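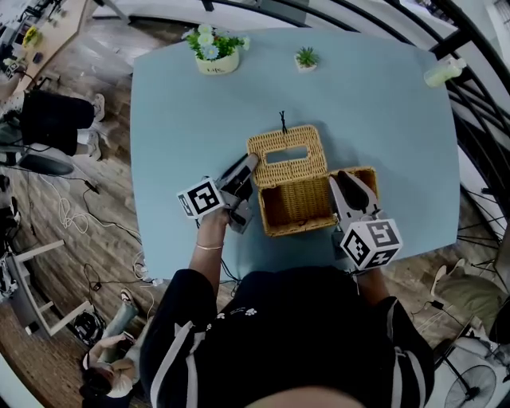

Why can a gripper recording look perfect on video and still be useless for training?
The picture and the pose come from two separate streams, and one of them can fail while the other carries on. If the tracked position of a gripper jumps or freezes for part of a lift, the video still shows a nice clean grasp, but the numbers paired with it describe a motion no hand ever made.

Handout 6: The Negri fault, and what it teaches about two-handed work
Robotics for Makers, fall section
Revised October 16, 2025

This is my favorite session of the course, so please read the whole thing before lab. We are going to take apart one failure in a lot of detail. It is a small failure (a wicker lid, two grippers, no injuries, no smoke) and it contains nearly everything I want you to know about tracking, contact force and stop rules!

Background

Negri is the name of our two-handed dataset. Simimwood did the recording software, Adik is the pose filter that runs inside it, and Irkitz is the little arm controller that plays the motions back. You met Adik in Handout 4. Remember that it takes marker detections plus inertial readings and produces one smooth path per gripper. Smooth is the word to underline.

The set had 2,441 takes when it was closed. After the review, 1,641 were kept. The rest were thrown out or sent back to be recorded again, and most of those came from woven objects.

What went wrong

During playback of a lid-closing take, the left arm drove its fingers down into the lid and kept pushing. The commanded position was below the real surface of the lid. Irkitz did what it was told, the force climbed, and the operator hit the stop. The weave was crushed along one edge and a finger pad peeled back.

The first guess in the room was a bad force limit. It was a reasonable guess, and the limit was in fact set too high for a soft object, but lowering it would only have made the arm stop sooner in the wrong place. The second guess was calibration. Calibration checked out fine.

The real cause was in the recording. Both grippers carry marker cubes. When two hands work close together on one object, a forearm or the other gripper can block the cubes, and then the filter has only inertial data to go on. Adik was set to coast through gaps of up to 30 frames. Over that stretch the left gripper's estimated height sank, slowly and beautifully smoothly, and when the markers came back the filter blended the correction in so gently that no jump showed up in the plot. The quality check was looking for jumps. You see the problem.

Why wicker made it worse

Wicker flexes. With a rigid box, the person recording feels a hard stop, and the path has a flat spot you can compare against the known surface. A woven rim gives under the pads, so there is no flat spot and no obvious height to compare with. Strands also slide past each other, which means the same grasp can end at a different finger width each time. We love wicker for exactly this reason, and it is a wonderful test material, but it hides small height errors very well.

There is one more thing. The view from the tool and the view from above disagree about what is easy. From the tool, the narrow space between the fingers is all that matters, and a strand crossing it tells you a lot. From above, you get the layout of the hands, and you can judge whether one is about to shadow the other. Review both. Before this fault we reviewed one.

Stop rules for lab

These apply to every playback, including the ones you are sure about.

1. One person has a hand on the stop and does nothing else. No phone, no notes.

2. Run the first playback with no object, at slow speed, and watch the lowest point of each path.

3. Before the second playback, open the tool view for the same take and find the moment of contact. Write down the finger width there. 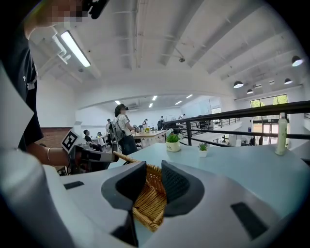 4. Compare that width with the logged value. If they disagree, the take does not go to the arm. Put it in the review folder with a one-line note.

5. Check the marker gap column. Any gap that overlaps contact is a fail, even if the path looks gorgeous.

6. Only now add the object, with the soft force limit loaded.

Settings after the fix

Coasting is now limited to eight frames, and Adik writes a flag for every frame it had to guess. Please leave the flag on in your exports. When we ran the new check over the rejected takes, 145 of them failed on height drift alone, with no visible jump anywhere. I still find that number amazing.

To do before lab

Plot height against time for the take in your folder and mark the flagged frames. Then write a paragraph on this: if the filter had been less smooth, would we have caught the fault earlier, and what would it have cost us in normal takes? There is a real argument on both sides, so pick one and defend it.

Reading for the November session is the section on contact detection in the course packet. Skip the derivation on your first pass and come back to it.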